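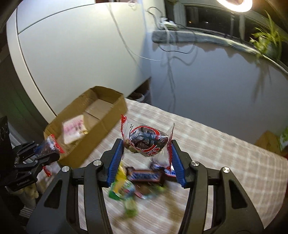 Does a robot learn better from lots of examples in one room or from fewer examples in each of a lot of rooms?
Lots of rooms, at least for the kind of tabletop work we tested, and the gap was bigger than I expected.

That's the short version of what the Undia project has been up to since the last newsletter, and I've been itching to write it up. If you remember my item from the spring, I was complaining that our candy task was driving me up the wall. The job sounds like something you'd give a four-year-old: there's a pile of wrapped sweets on a table, there's an open cardboard box next to it, put the sweets in the box. We teach it by doing it ourselves with a pair of hand-held grippers, one in each hand, and the training code (we call it Tefera) tries to work out from the recordings what the hands should do next.

I picked candy on purpose, by the way. Clear wrappers are awful to see. They catch the light, they crinkle, and half of what the camera gets is glare. A chocolate bar is long and stiff, a twist of film with something lumpy inside is neither of those, and you have to grab them differently. Put five kinds in a heap and you've got a decent little research problem for the price of a bag of sweets.

So, the experiment. We made two training sets, each with 3,000 demonstrations. The first was recorded entirely at our own table in the Skaltholm lab, with good overhead light and a plain top. The second was spread over 23 homes, on whatever table the people there were willing to clear for us. Kitchen tables, a desk, a coffee table that wrecked my knees. Checked tablecloths, shiny tops, evening light, cables everywhere. We asked people to leave the place as it was, and they mostly did (one couple had obviously vacuumed).

Same training recipe for both, same number of passes, same everything we could think of. Then we ran each trained model on Eren, our two-armed test rig, which has the same fingers mounted on it as the hand-held grippers. Each model got 400 tries, split across rooms that weren't in either set. A try counted as a success if the sweet ended up inside the box and stayed there. Hanging over the edge didn't count, and yes, we argued about that one for a while.

The lab-only model did beautifully in the lab and then fell apart almost as soon as we wheeled Eren out of it. It reached for stripes on tablecloths. It was very fond of shadows. In one kitchen it kept closing its fingers an inch above the table, over and over, on a patch of reflected light. Across the new rooms it failed more often than it worked. The model trained in homes missed now and then too, but it got the large majority of its tries, and its misses looked like ordinary fumbles: a packet pinched too near the end that slid out on the way over, that sort of thing.

Two things I want to flag before anybody forwards this to their boss.

First, the home demonstrations were slower to collect. You pack up, you drive, you set up, somebody makes you coffee, you chat, you start late. Per recording it cost us a good deal more time, and I haven't worked out yet whether a bigger lab set for the same hours would close some of the gap. My hunch is it wouldn't close much, but that's a hunch.

Second, there's a mix of people in the home set as well as a mix of rooms. A few hosts wanted a turn with the grippers and we let them. So some of the benefit could be coming from different hands and different habits. I pick from the top of the heap, for instance, and other people go straight for the one in the middle and send the rest flying. We should have kept those separate and we didn't. Next round we will.

What surprised me most is where the home model still struggles. I'd have bet on the clear packets, and those turned out fine! It's the small hard candies lying flat, the ones with hardly any wrapper sticking out. The finger pads push them along the cloth and they end up off the table. If you have a trick for this that doesn't involve redesigning the fingers, please send it my way.

The plan from here is to cut the home set down, dropping rooms one by one while keeping the total the same, and see where performance starts to sag. That'll tell us how many front doors we need to knock on for the next task, which is folding napkins. I also still want to try the lab set with a pile of different tablecloths thrown over the table, just to see how far cheap variety gets you.

The write-up with all the tables should be out in May. If you have a kitchen table within driving distance of Skaltholm and don't mind us for an evening, reply to this email. We bring the candy.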